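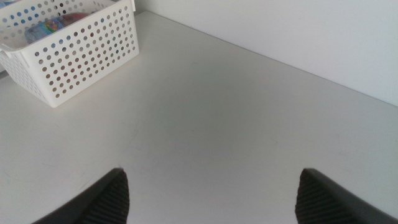
About Stusex

Stusex is a small shared workshop with one long-running project and a lot of opinions about it. We are building an arm that can pick things up off a table and put them in a basket, and take them out again. That is the whole ambition. If you came to this page looking for the future of housework, you will be let down, and we would sooner you were let down now than after paying a membership fee.

My name is Leonie Te Moana. I started the workshop, I write this page, and I'm the person who keeps asking whether any of it is worth doing. I still don't have a full answer.

How it began

I used to go to robot demos and come home annoyed. The arm would lift a block, people would clap, and I'd want to know how many goes it had taken before they opened the doors. I asked once and was handed a brochure. So I decided to build one myself and find out what the brochure was leaving out. It was leaving out most of it.

The first arm was called Gallow, after the shape of the frame it hung from. Gallow could reach the table, and on a good night it could close its fingers on something. It could also drift a little to the left every time it warmed up, for reasons we argued over for a whole winter. The cause was a loose bracket. We had rewritten a good deal of software by then.

Michiels is the current arm. It has two fingers with ribbed pads on the inside faces, and a camera down at the wrist so it sees what its own hand sees. People assume the camera is the clever part. My view is that the camera is where most of our trouble comes from, and that the ribbed pads have done more for us than any piece of code. Not everyone here agrees with that, and they are welcome to write their own page.

What we work on

The bench job is a white table, a white plastic basket with rows of small holes in its sides, and whatever people have brought in to put in it. Clear plastic bottles are a favourite of mine. Plenty of systems that are meant to "see" objects do a good deal better with a red thing than with something you can look straight through. A printed label helps, though you then have to ask whether the arm has learned about bottles or learned about labels. I suspect labels. I have suspected it for a long time and the others are tired of hearing it.

White on white is its own headache. The basket, the table and the wall are all close in shade, and we have been told more than once to buy a coloured mat. We may do that. My objection is that kitchens and laundries are full of white things sitting on other white things, and if the arm only copes on a nice green mat then I don't think we have built very much.

We also keep a log, called Rarnen, which was meant to be a proper database and is now a very long shared file. Every attempt goes in it, including the ones that make us look silly. The last full round had 3180 attempts. I am not going to print a success rate here, as I've seen what happens to success rates once they get loose on a web page. Come in and read the log. You can scroll through it with a cup of tea and make up your own mind.

What we don't do

We don't take on commercial jobs. We don't build arms for other people, although we will happily look at yours and tell you which screws are loose. We don't make claims about jobs, the economy or looking after the elderly. I have heard a lot of talk on those subjects from people whose machines couldn't manage a sock.

We don't film only the good runs either. If a visitor takes a video and it fails, they can post it. One member did, and it has had more views than anything we've put up ourselves.

Who comes

There are 17 members on the books at present. Some are handy with metal, a few write software for a living and should know better, and others come for the company and the soldering irons. You don't need a background in any of it. You do need to put the hex keys back in the right holder, and to write your failed attempts in the log with the same care as the ones that went well.

New members do 2 supervised sessions before working on Michiels by themselves. It isn't a big arm, but it will pinch, and it doesn't know you from a bottle. The stop button is red and it's on the left of the bench. We'll show you that before we show you anything else.

Membership starts again each March. Visitors are welcome before then, and there's no pitch at the end of the tour. I would probably try to talk you out of it.

Recent from the workshop

Gallow's bracket: a winter we won't get back
Should we buy the mat? Both sides, at length
Reading the Rarnen log without losing heart
13 objects Michiels still can't pick up
Finger pads, compared and complained about

Contact Stusex | Visiting and membership | Page last updated 22 July 2026 | © Stusex | Back to top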